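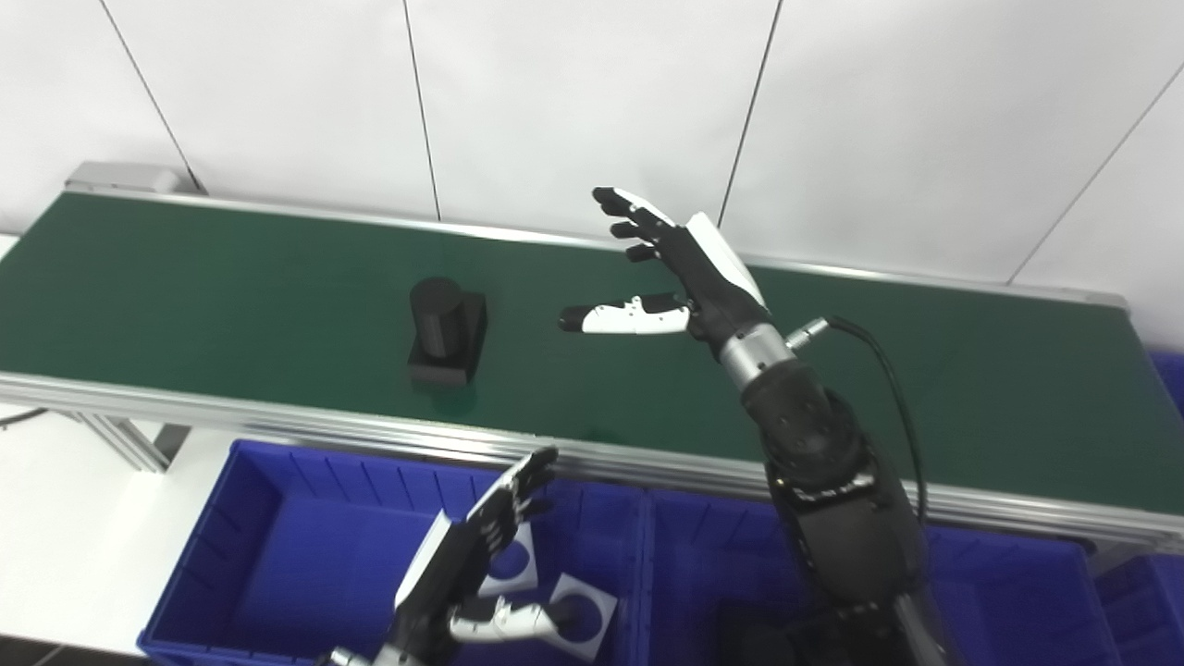

Simin Khosravi wrote in to say I should have checked the belt tracking before blaming the hands, and she was right. The belt had crept towards the wall side, so every part arrived a little out of place.

I slackened both tensioners on Monday, wiped down the end roller and ran the belt for 40 minutes with nothing on it. It took three goes to get it straight.

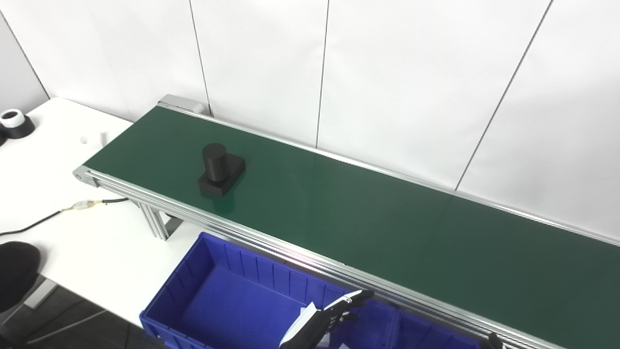

After that I set the pick position again, using one black part, and moved the drop point 2 mm lower into the blue bin. The speed stays at half until Kamran has looked at the motor mount. One bolt there still works loose.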